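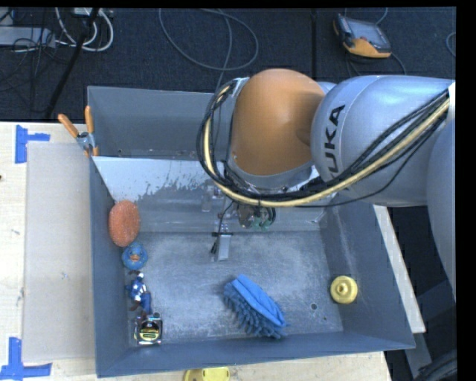

So I finally got to see Mostemen last night and I have been boring everyone at work about it all morning, which means it's your turn now.

If you missed the trailer back in March, it's the one with the retired map maker who goes back to Butudville, the fishing town where she grew up, to sell her late brother's house. She finds his notebooks, starts reading, and decides the official story of how he died doesn't add up. I know, I know, we've all seen that movie. I went in expecting a cozy Sunday afternoon mystery and spent the last half hour with my coat pulled up to my chin!

The first thing to say is that it's slow. It runs 87 minutes and I'd swear the first 60 are mostly people making tea and not answering questions. I loved that part (my sister did not, and checked her phone twice). There's a long dinner where the neighbors keep passing dishes back and forth and you slowly work out that every one of them has been inside the house before. No music, no big speech. Just forks.

The lead is wonderful. She plays it grumpy and a bit vain, and she's funny too, especially in the bits with the real estate agent. I'd only seen her in Kastness, where she had maybe 7 lines and a terrible hat, so this was a treat.

Now the ending. No spoilers, but I didn't buy it. The whole film is so patient and then everything gets explained in one go by a character we've barely met, on a boat, in the rain. I wanted to rewind and let her figure it out herself. My sister thought the boat was the best part, so there you go.

We saw it at the Siu, which has new seats and still the same sticky floor. Small crowd, good popcorn, and somebody behind us gasped out loud at the notebook reveal.

I'd give it four out of five, or four and a half without the boat. Next up is the director's first movie, if I can find it streaming anywhere. Leave me a comment if you know where it's hiding.

Posted September 2022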